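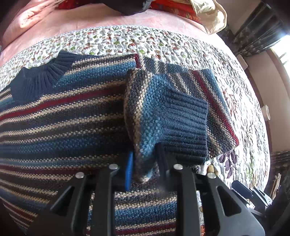
Striped sweater, one sleeve folded back.

Every couple who books me gets a planning call, and for years the first thing they asked on that call was how many pictures they would receive. I used to answer with a number. I stopped doing that last year, and I think more wedding photographers should stop too.

The number became a selling point because it is easy to compare. A couple looks at three price lists, sees that one person delivers 299 images and another promises twice that, and decides the second one is the better deal. I understand why. When you have never hired a photographer before, you look for something you can measure. Hours and files are the only two things on the page that look like quantities.

The trouble is what the promise does to the day. If I have guaranteed a high count, I will shoot to protect myself. I take the cake from four sides. I take the place cards, the favors and the empty chairs. Each of those is a fair thing to photograph once. Photographed over and over, they fill a gallery, and the couple ends up scrolling through napkins to find the grandmother.

I photographed a wedding at Marinho two summers ago where I had agreed to a large number in writing. During the speeches I remember thinking that I was behind. The bride's uncle was telling a story that had half the room in tears, and I was in the hallway getting details of the guest book. I got back for the end of it. The couple were happy with the gallery and never mentioned the speech, but I know what I missed.

Mechthild Ortner, who I assisted when I was starting out, delivered small sets. She printed 30 pictures in a box for each wedding and put the rest on a disc. People complained about the disc being short, then spent their evenings with the box. At the time I thought she was being stubborn. She was working on film for most of her career and had never gotten used to the idea that a picture cost nothing to take. I now think it costs something in editing, and it costs something in the attention of the people who have to look at it.

There is a reasonable argument on the other side. Lesego Chauke shoots in the same county as I do and gives her couples nearly everything that is in focus. Her view is that she has no business deciding which photo of a cousin matters. A blurry picture of someone who dies the next year is worth more to the family than any portrait she makes at sunset. She is right about that, and I have changed one habit because of it. I keep the files I cut for a full year, and if a family asks whether I have anything else of a particular person, I go back and look. I have been asked 13 times. Most of those times I found something.

What I will not do is hand over the whole pile and call it service. Choosing is part of the work. A couple coming home from a honeymoon in August, with jobs to go back to and thank-you notes to write, does not need a second job sorting my near-duplicates.

My contract now lists the parts of the day I will cover, with start and end times, and says the gallery will include every guest I was asked to photograph. The family list is attached as its own page. No total appears anywhere. I expected to lose bookings over it and I did lose a few. One couple told me plainly that they had gone with a studio that put the count in bold type, and I wished them well.

If you are planning a wedding and comparing photographers, ask each of them for one complete gallery from one ordinary wedding, start to finish. Look at how the middle of the afternoon is handled, and the dinner, and whether you can tell who the guests are. Then ask about price.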